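Sorting out trays for the lunch club at Brindbridge this month. A thread on what we kept and what went back in the cupboard.

Last August we bought plates before we bought trays. The plates were fine on a table and useless on the trays we found for them, which had room for a plate or a cup but never both.

So I measured properly. The usable length of the new one is 600 mm if you ignore the curve at the corners. A dinner, a cup and a spoon will fit, with the plate kept to the left.

The tray I like best is light beige plastic with a small raised rim. It has a round-eared cartoon animal in the bottom right corner. With a white deep-rimmed plate on the left, the drawing stays clear. 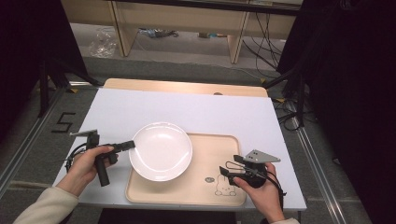 Roswitha Grube replied that her lot gave up on flat plates years ago, as peas go everywhere the moment someone walks, and that a deeper rim matters more than the tray does.

I agree about the peas. Gravy is worse.

Volker Heitmann wants non-slip mats under everything. We tried 2 from Ganberg. They work but they need washing separately and they curl, so I've left them out.

Wipe the rim of the tray as well as the middle. Crumbs sit in the corners.

Next I'll do cups. The ones we have are too tall and tip over when the tray is put down.

Contact | © Civura | Back to top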